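How Does a Television Make a Picture?

Most homes have a television, and most people look at one every day without thinking about how it works. A picture on a screen can show a lion, a football match or someone reading the news. All of these are made in the same way, from tiny dots of coloured light.

Dots called pixels

If you could look at a television screen through a strong magnifying glass while it was on, you would see that the picture is made of very small blocks. Each block is called a pixel. The word is short for "picture element". A modern screen has millions of them, set out in straight rows.

From the sofa your eyes can't pick out one pixel from the next, so they blend together. The same thing happens with a sandy beach. From far away it looks like one smooth yellow shape, but close up you can see the grains.

Three colours make the rest

Each pixel has three parts. One gives red light, one gives green light and one gives blue light. By making each part brighter or dimmer, the television can make nearly any colour you can think of.

Red and green light together make yellow. Green and blue make a bright blue-green called cyan. All three at full strength make white. When all three are off or blocked, you get black.

Mixing light is different from mixing paint. If you mix red and green paint you get a muddy brown. Paint takes some of the light away, and each new paint takes away a bit more. Coloured lights add to each other, so the mixture gets brighter.

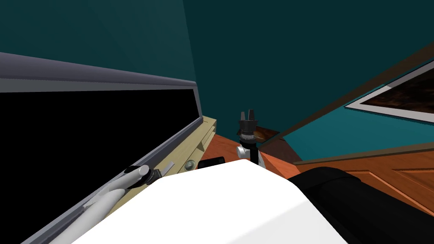 Why does a screen look black when it is switched off?

There is no light coming out of the pixels, and the dark layers in the screen soak up most of the light that falls on it from the room.

How the picture moves

Nothing on a television really moves. The screen shows one still picture, then another that is slightly different, then another. This happens many times every second. Your brain joins the pictures together and sees a running dog or a rolling ball.

You can try this with a flip book. Draw a stick person in the corner of each page of a small notepad, moving the arms a little each time. Then flick the pages with your thumb. The faster you flick, the smoother the movement looks.

Manju Bhardwaj teaches a science club for children in Jumley, and her group made a flip book with 49 pages. It showed a seed growing into a sunflower. When they flicked through it, the whole thing was over in 2 seconds.

How the picture gets to your home

A programme has to travel from the people who made it to the people who want to watch it. It may come through the air as radio waves, which are picked up by an aerial on the roof. It may come from a satellite high above the Earth, and then you need a dish. It can also come along a cable or over the internet.

Whichever way it comes, the programme is sent as a long list of numbers. The numbers tell the television how bright to make the red, green and blue parts of its pixels. A small computer inside the set reads them and changes the screen to match. The sound is sent as numbers too, and the television turns these back into sound through its loudspeakers.

Words to remember

Pixel: one of the tiny dots that make up a picture on a screen.

Aerial: a metal rod or frame that picks up radio waves.

Satellite: an object that travels around a planet. Some satellites are built by people to pass on signals.

Cyan: the colour you get from green light and blue light together.

Something to try

You need two torches, some red and green see-through sweet wrappers and a white wall. Cover one torch with red and the other with green. Make the room dark and shine both torches at the same spot. Look at the place where the two circles of light overlap and write down the colour you see.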